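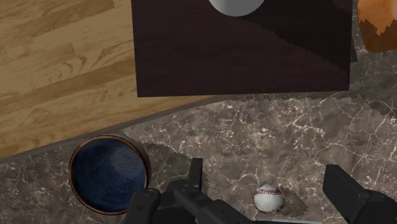
2019-02-22 – Morven Cairns, Nesma El Idrissi

Home | Papers | Data | Contact

4.2 Grasp failures

Of 500 simulated pick trials, 95 ended without a held object. In 11 of these the planner kept reporting a grasp after the fingers had closed on nothing.

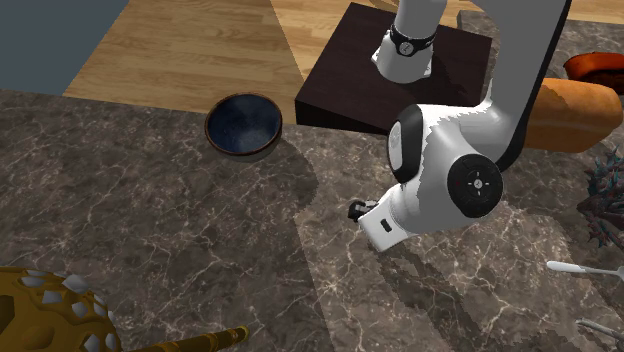

Figure 3. Simulated arm over the marble counter, gripper finger above open surface.

We traced the fault to a stale contact flag – it was cleared only on a full reset.

Related
Contact checks in Gimutex
Idar trial logs, November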